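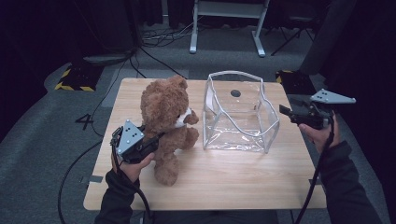
Khurram Hayat wrote back that the old list asked if the doors are locked, and it never asked if they can be opened again when the power goes out, and could the new one please ask both. Now it asks both, see item 4 and item 17. The other remarks which came after the last round are put under the items where they belong.

Tendgate Reentry Residence, Cosgrove Street
Safety walk-through, resident floors, parole office and common areas
Date of walk-through: 24th December
Done by: Shanti Dhillon, with Fahad Virk for the electrical items
Residents in the house on the day: 41

Marks used: OK = in order. FIX = must be repaired, date given by the house. WATCH = acceptable today, look at it again next month. N/A = does not apply to this building.

ENTRANCE AND FRONT DESK

1. Front door closes and latches by itself. OK
Comment: It is slow in the last few inches. The closer was adjusted in the fall and it is better than before.

2. Sign-in book and electronic log show the same persons present. FIX
Comment: The book had one name more than the log. The resident had a work pass and was signed out on the screen but not on paper. The desk officer corrected it while we stood there. I still mark FIX, as the paper book is the one that goes out of the building in a fire.

3. Pass sheets for the day are complete, with destination and return time. OK
Comment: Two sheets have "job" as the destination. Please write the name of the employer and the street. The parole officers asked for this already.

4. Front door can be opened from inside without key or card, power on. OK
Comment: Tested by hand, with the desk officer informed first. The alarm sounded at the desk as it should.

5. Visitors are given the house rules before they pass the desk. WATCH
Comment: The sheet is there, but it is the old sheet with the old visiting hours. Shamim Shaikh has the new version and will print it.

6. Visitor lockers close and the keys are numbered. FIX
Comment: The key of the end locker in the bottom row is bent. It opens if you pull the door at the same time. Kunau delivered the lockers, but I could not find in the binder if the keys are still under warranty.

PAROLE OFFICE AND INTERVIEW ROOMS

7. The officer's chair is nearer to the door than the resident's chair. WATCH
Comment: In Interview Room A yes. In Interview Room B the desk was turned to get more daylight, and now the officer sits in the far corner. I understand the wish for daylight. Please turn the desk back or ask for a lamp.

8. Panic button works and is answered. OK
Comment: Both rooms tested. In Room A the desk answered before I had taken my finger away. In Room B it took longer, and the officer called on the phone first to ask if it was a test. The procedure says go first and call after. Babar Rajput spoke with the shift about it on the same afternoon.

Reply, Babar Rajput: I spoke with them. The officer knew about the walk-through and this is why he called. I told him that he should come anyway.

9. Window in the interview room door is not covered. OK
Comment: There is tape residue on the glass in Room B. Something was hanging there. Clean it off, please.

10. Case files are in the locked cabinet when the officer is not in the room. FIX
Comment: One file was on top of the cabinet. It was closed and the name was on the outside. A resident's conviction, his victim contact conditions and his hearing dates are in such a file. I have put it in the cabinet and told the officer.

11. Drug testing supplies are within date. OK
Comment: The box from Rulell holds 100 cups, opened this month. The older box was finished and thrown away.

12. Gloves in three sizes. WATCH
Comment: Only large is left. Everybody on the day shift says that large is the one size which they don't use.

RESIDENT FLOORS

13. Corridors free, full width. FIX
Comment: A mattress stood against the wall on the second floor outside the linen room. It has been there for some days according to the residents I asked. It has to go down to the basement or out of the house.

14. Room doors close by themselves and are not wedged. FIX
Comment: Two doors on the third floor were wedged with folded cardboard. I know that the rooms are warm. Still, it is a fire door, and it stops smoke only if it is closed. The residents were polite about it and took the cardboard away. I would like the house to look at the radiators on this floor instead of only telling people to close the door.

Reply, Fahad Virk: The valves on the third floor are stuck open. I can do them in January, the parts are not expensive.

15. Smoke detectors in place, no covers on them, green light on. OK
Comment: We looked at all of them. There are 86 in the building, with the basement.

16. Exit signs are lit. FIX
Comment: The sign at the back stair, second floor, is dark. Fahad changed the lamp and it stayed dark, so it is the unit. A new one is ordered.

17. Doors on the escape route open with power off. WATCH
Comment: We cut the power to the magnetic locks at the panel. All doors released. The back stair door on the ground floor released too, but you must push it with your shoulder, as the frame is swollen. A strong man will open it. Not all of our residents are strong men, and we have one resident with a cane. It gets WATCH and not FIX only for the reason that the carpenter is already booked. If he does not come, it is FIX.

18. Evacuation plan on every floor, the right way around. OK
Comment: On the first floor the plan used to hang so that left was right. It is now corrected. Thank you to the person who did it.

19. Night head count is done quietly and with a flashlight, not with the ceiling light. OK
Comment: I was not here at night. I asked four residents on two floors, and they said the same thing separately.

20. Anchor points. Shower rods, closet rails and hooks give way under load. FIX
Comment: The rail in the closet of the intake room has been replaced with an ordinary one from the hardware store. It holds a full weight. The intake room is where a person sleeps in his first nights after prison, so this is the most urgent item of my list. Fahad took the rail out at once and the room has no rail today. Please do not put the old one back.

KITCHEN AND DINING ROOM

21. Knives counted at opening and at closing, and the count is signed. WATCH
Comment: The counts are correct. The signature is missing on two evenings.

22. Fire blanket and extinguisher by the stove. OK

23. Fridge temperature written down every day. OK
Comment: Always the same number in the same pen for one week. I would like to believe it. Please write the number at the time when you read it.

24. Floor dry, mats flat. OK

MEDICATION ROOM

25. Door locked, key with the shift supervisor. OK

26. Count of controlled medication agrees with the log. OK
Comment: Checked with the supervisor, both signed.

27. Naloxone at the desk, on each floor and in the van. FIX
Comment: It is at the desk and on each floor. There is none in the van. The van drives residents to court and to the clinic, so it should be there too.

28. All staff on shift can say where the nearest naloxone is. OK
Comment: I asked everybody I met. All of them knew.

RIGHTS AND COMPLAINTS

29. Complaint forms can be taken without asking an officer. OK
Comment: The holder is by the pay phone. It was filled in my presence, which I would prefer had happened before I came.

30. Complaint box is emptied by a person from outside the shift. OK
Comment: Shamim Shaikh has the key.

31. Notice of how to appeal a violation report is posted in English and Spanish. WATCH
Comment: Both are posted. The Spanish one hangs behind the door when the door is open, and the door is open all day.

32. Residents know their next parole date, or know who to ask. WATCH
Comment: It is not a safety item in the narrow sense. But I have put it on the list for two years and I will keep it. A man who does not know if his hearing is next week or in spring does not sleep well, and then the night shift has a hard night as well. Two residents told me they are waiting for an answer in writing. I gave the names to the parole office.

Reply, Khurram Hayat: Both have it now in writing. One hearing was moved and the letter went to his old address.

OUTSIDE

33. Steps and ramp clear, salt available. OK

34. Lights at the parking lot work. FIX
Comment: The one nearest to the dumpster is out. Officers who leave after the late shift walk past it.

35. Budget note for small repairs. N/A
Comment: The house has $1,000 for repairs that need no approval. The closet rail, the exit sign and the lamp outside should be taken from this money. I do not want to see them waiting for a signature.

REMARKS RECEIVED AFTER THE LIST WAS SENT OUT

Babar Rajput: For item 13, the mattress is out. It went with the trash pickup. For item 7, we turned the desk and the officer is not happy, so we also ordered the lamp.

Fahad Virk: For item 6, I straightened the key with pliers. It works but it will break one day. I have asked Kunau for a new one.

Shamim Shaikh: New visitor sheets are at the desk. The old ones are in the recycling, please do not take them out again to use the back side, as it happened last time and two families came at the wrong hour.

Shanti Dhillon: Thank you for the quick answers. Item 20 stays open until I have seen the new rail with my own eyes. Item 17 stays open until the carpenter was here. For item 27, please send me a short message when the kit is in the van, and tell me in which compartment.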